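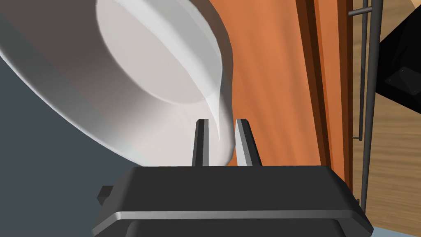
White bowl, tilted, render

Home | Forums | Towing & Trailers | Brakes | Search | Log in

Electric brakes weak after fitting new controller, voltage fine at the plug

Posted by Tamás Somogyi, 29 May 2020

Trailer is a tandem-axle Tronlow box, 12 V electric drum brakes on both axles, all four hubs original. Last November I replaced the old time-delay controller with a Hatareo proportional unit. Since then the trailer brakes feel soft at any gain setting. Manual override at full gain slows the rig but will not lock a wheel on gravel, which the old controller did easily.

Checked so far: 13 V at the brake pin with override held, trailer unplugged. Ground at the seven-pin looks clean. Shoes have plenty of lining. Adjusters were set when I did the bearings. I have not measured current.

Is this the controller, or should I be looking further back? 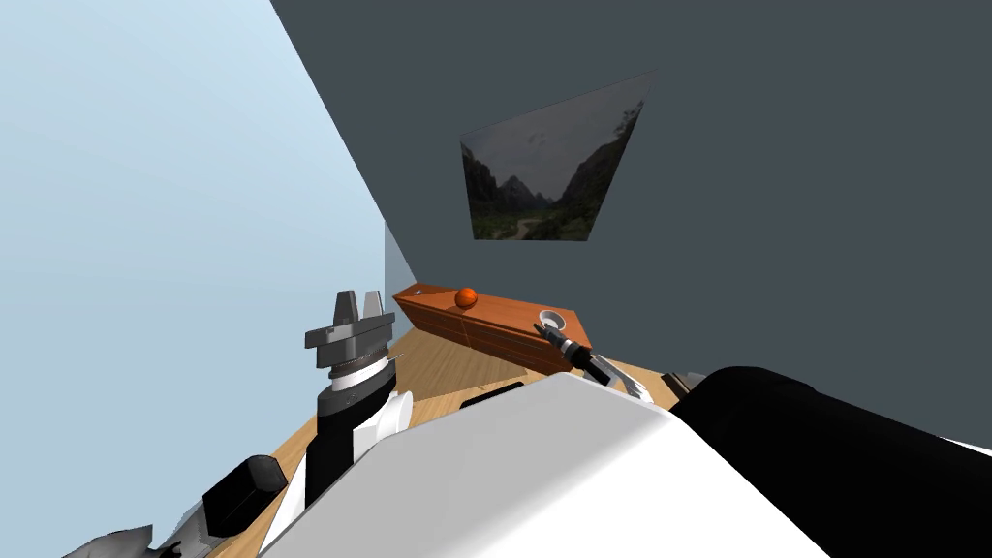

Bernice Ansah
Voltage with the trailer unplugged tells you very little. A corroded splice will pass full voltage with no load and then drop half of it once the magnets are drawing. Repeat the test plugged in, override held, and read across the two magnet leads at the rear axle. If you see a large drop compared with the plug, work forward until it goes away.

Then put an ammeter in series with the brake feed. Four magnets of the usual size should draw close to 12 A in total; check the figure for your own axles. Low draw with good voltage at the magnets means an open coil or a worn lead. High draw usually means a lead chafed through inside the axle tube — common on older trailers where the cross-axle wire was pulled through without a grommet.

Also check the ground. Many trailers ground the brakes through the frame and coupler, and paint gets in the way. Run a proper return wire to the plug if there isn't one.
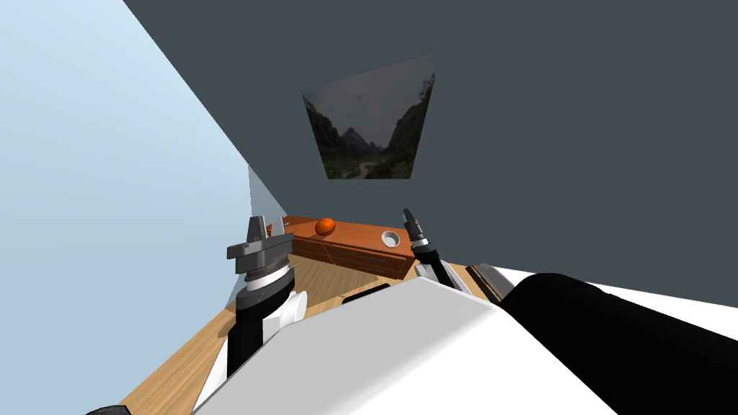 Oldřich Jireš
Agree on testing under load. I would add that the adjusters want another look. New shoes bed in, and self-adjusters on a trailer seldom keep up. Jack each wheel, tighten until it drags hard, back off until you get a light scrape. While the drum is off, put a straightedge across the magnet face. If it is worn unevenly or the wear indicator holes are gone, replace magnets in axle pairs.

Kumudini Majumder
Mine did this and it was the controller. Swapped it for a Skulano and no trouble after.

Related threads
Breakaway battery flat after winter storage
Seven-pin wiring colours, Majali adapter
Spring shackle wear on tandem axles
Greasing hubs without blowing the rear seal

Contact us | Terms of use | Back to top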